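Workshop Tips: Hand-Held Grippers on a Soft Surface

August
By Senan Carroll

The gripper build has reached the stage where it works perfectly on a bench and sulks everywhere else. If you're putting together a pair of your own at home, a few notes may save you an evening.

Practice on something with a hole in it. Bracelets and rings of any kind are good, and you can go in through the middle with one finger and close on the band. Beads are harder than they look. They roll under the pad and the loop changes shape while you're making up your mind.

Put a wipeable tablecloth under everything. A plain sheet grabs at the fingertips, and small parts vanish into the creases until laundry day. The shiny picnic kind lets a finger slide underneath what you're after. It also wrinkles, and you will at some point pick up the tablecloth with great precision.
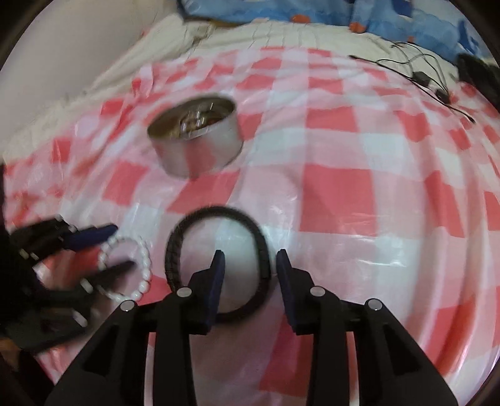
Check the pivot pins before each session. Mine loosened after 10 minutes of enthusiastic squeezing, and I spent the next 80 blaming the pads. Declan Dunne, who has strong hands and stronger opinions, tightened his until the fingers wouldn't open at all. You want them snug, with the linkage still falling open under its own weight.

Glue the pads on last. Rough up the finger with sandpaper, wipe it, press the pad down and leave it overnight. I have tried leaving it for 5 minutes. I have also found a pad in my sock.

Keep cables off to the side, coiled if you're that sort of person. A thin black cable is exactly what a black gripper likes to hook on its way to something else.

With 2 grippers going, decide which hand holds and which hand moves. Say it out loud if you have to. The other people at the Furgate workshop got used to me muttering "left holds" and now do it themselves, though they claim otherwise.

Store the small stuff in a shallow tin. Deep ones swallow the fingers up to the linkage, and then you're wearing a tin.

Recent tips
Drilling Pivot Holes That Line Up
McGrath's Bench Vise, Three Repairs Later
Sandpaper: Which Grit Is Lying to You
Getting Glue Off a Kitchen Table

Contact | Copyright Kistton Workshop Pages | Back to top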